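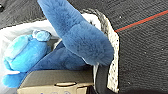 ## Handout 5: Handling soft goods from a lined container

Module: Good practice in robot picking, Pendmont course
Revised Dec 27, 2024

### 5.1 Scope

These notes cover picking plush toys and similar soft items out of an open container with a single arm and a two-finger gripper. They add to the general cell rules in Handout 2 and don't replace them. Where the two differ, the stricter rule applies.

Rigid goods, glass and anything with a sharp edge are outside the scope. So are sealed bags, which are treated in the Goodwin exercise.

### 5.2 Terms

**Item** — the object to be picked.

**Liner** — any loose film or bag between the items and the container. It is never an item, even when it moves with one.

**Rim** — the upper edge of the container. For planning, the rim is a fixed obstacle.

**Overhang** — any part of an item that reaches the rim or goes past it.

### 5.3 Reading the wrist view

The wrist camera sees a small area at close range. Three points need care with plush.

Colour alone doesn't separate items. A slate-blue limb lying over a deeper navy body belongs to one toy, and a segmentation that splits it in two will put the grasp point in the wrong place. Long pile also shows darker patches where the fibres bend. Don't label these as gaps.

A brighter toy may lie on its side next to the first one. Small raised parts, such as the round light-blue knob at the upper end of the turquoise toy, are poor grasp points: the seam carries the full weight. Grip the body.

The liner is glossy and slightly translucent. Depth readings on crumpled white film are not to be trusted, and a hole in the depth map must be treated as occupied.

### 5.4 Rules before the grasp

1. Check for overhang. If a limb is resting against the rim, plan the lift inwards and upwards. Do not drag the item along the rim.
2. Keep both fingertips clear of the liner where it folds up against an item. If there is no clear approach, choose another item.
3. Set the closing force to the soft goods value for your cell. The Niletti cell uses 5 N at first contact. The value is entered by hand and is lost on restart.
4. Set the approach speed to no more than 90 mm/s for the last part of the descent.
5. Confirm that the arm's path over the rim is free. Fabric surfaces beside the container count as part of the work area, and nothing may be set down on them during a run.

### 5.5 Rules during the lift

- Lift straight for the first 90 mm, then pause for 500 ms and read the gripper width again.
- If the width has dropped to the closed value, record a miss. Do not close again in the air.
- If the liner rises with the item, lower the item, open the gripper and record a liner catch. A liner catch is not a miss and has its own code.
- If two items rise together, lower both. Shaking them apart is not allowed under any setting.

### 5.6 Recording

Each attempt gets one line in the run sheet: item, grasp region (body, limb, head), result code and operator initials. Use the word "limb" for arms and legs alike, as the two are often hard to tell apart at close range. Free text goes in the last column only.

Sheets from the Nudness cell still carry the old codes. Convert them before merging.

### 5.7 For the practical

Bring a printed copy of 5.4 and 5.5. Read each rule aloud to your partner before the first run and mark any that your cell can't meet. An unmet rule stops the run until the supervisor has signed the sheet.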